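Catálogo de telas Grukitz
Base de produtos para portas e janelas, mantida pela Prestanent

O arquivo principal traz 876 registros de telas mosquiteiras, um por linha. Codificação UTF-8, separador ponto e vírgula.
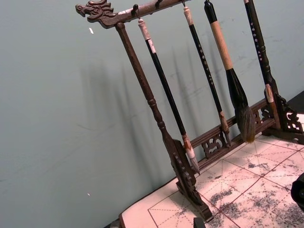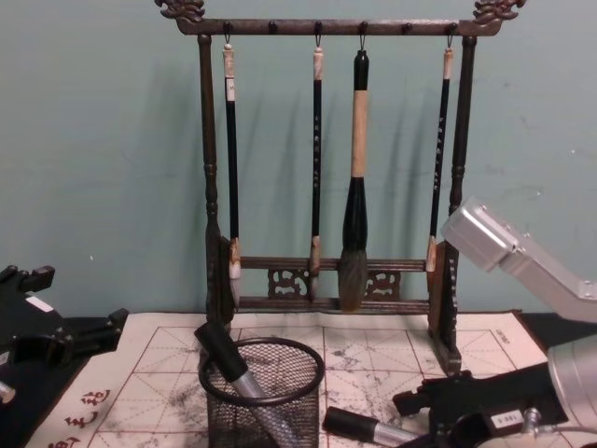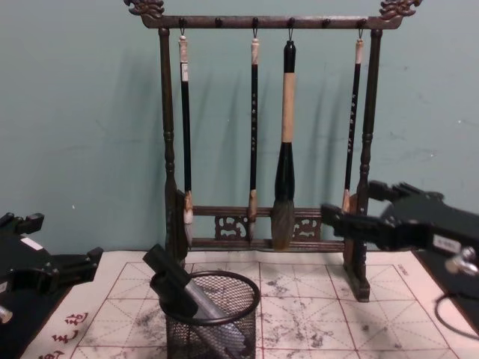
Colunas: código, material, cor, malha, largura, altura, tipo de trilho. Medidas em centímetros. A largura mínima é 60.

Em 13 registros da linha Dumlao falta a cor; o campo ficou vazio. Preços não entram.

Atualização em dezembro, a partir do estoque de Brirkotville.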